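Page titles and descriptions after moving a site to a new domain
Posted in: Search and site traffic
February 11, 2019

Posted by Murnura

I look after the website for a small firm that sells kitchen and workshop storage. In the autumn we moved from our old domain to a new one and changed the layout at the same time. The old site had 3062 pages in the index. The new one has 186 product and category pages, plus a blog, because we dropped a lot of discontinued lines and merged the colour variants.

Search visits have fallen. Before the move we had 2300 a month from unpaid search and now we get less than half of that. I know some drop is normal but it has gone on longer than I was told to expect.

What I have done so far:
Redirected the old home page and main categories to the new ones.
Sent all the other old addresses to the new home page.
Submitted a new sitemap.
Rewritten the titles on the category pages, with the main phrase first.

I have not touched the meta descriptions. Most are blank, and 70 of them are the same line copied over by the shop software. The blog posts came across with their old titles and their pictures, but the image file names are all numbers now and the alt text has gone.

Should I write the descriptions first, or sort out the redirects? I only have a few hours a week for this and would like to have the worst of it fixed by the end of March.
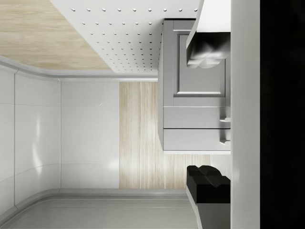
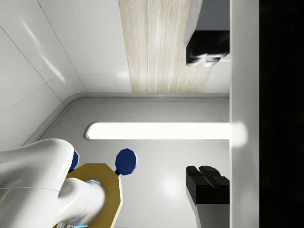
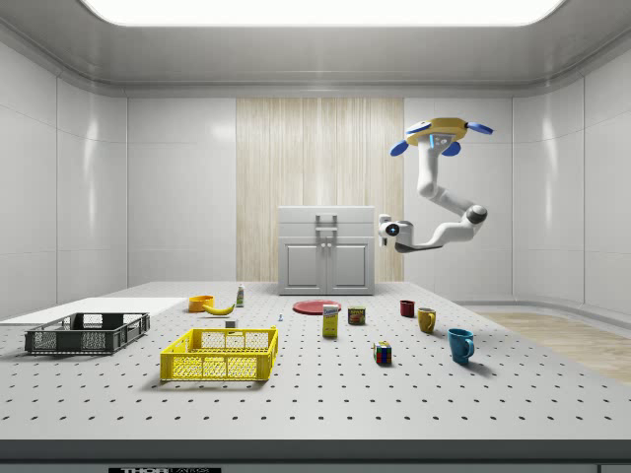 Robot arm and cabinet renders, three views

Posted by Kovalchuk

Redirects first. Sending everything to the home page is very likely your main problem. Search engines tend to treat that as a missing page, so whatever the old pages had earned in links is not being passed on.

You do not need to do all the old addresses by hand. Export the list of landing pages from your analytics for the year before the move and sort it by visits. Most shops find that a small share of the pages brought in nearly all the traffic. Then go through it from the top:

If the same product exists, redirect to that product.
If it was a colour variant, redirect to the merged page.
If it was discontinued but you sell something close, redirect to the category.
If there is nothing close, let it return a 404 or 410. This is fine and will not harm the rest of the site.

Do the same for any page that has links from other websites, even if it had few visits. Your webmaster tools account will list those under links.

Use permanent redirects (301) and check that each old address goes to the new one in a single step. I have seen shops where the old address went to the http version, then https, then www, then the real page. It still works but it is slow and easy to get wrong later.

Also check that you used the change of address tool and that the old domain is still paid for. Keep it for as long as you can.

Posted by Ramness

Agree with the above. Descriptions do not affect ranking directly, they affect whether people click. So leave them until the redirects are in, then start with the 70 duplicates. Blank is better than the same line repeated, the search engine will pick a bit of text from the page.

For alt text just say plainly what the picture shows. Don't stuff it with keywords. I wouldn't bother renaming the files.

Posted by Plistitz

did you check robots.txt? our developer left the block on from the test site and it was like that for weeks before anyone looked

Posted by Murnura

Thanks all. robots.txt is fine, but there was a noindex tag left on two of the category pages — now removed. The change of address had not been done either. I have exported the landing pages and will start on the list from the top tonight.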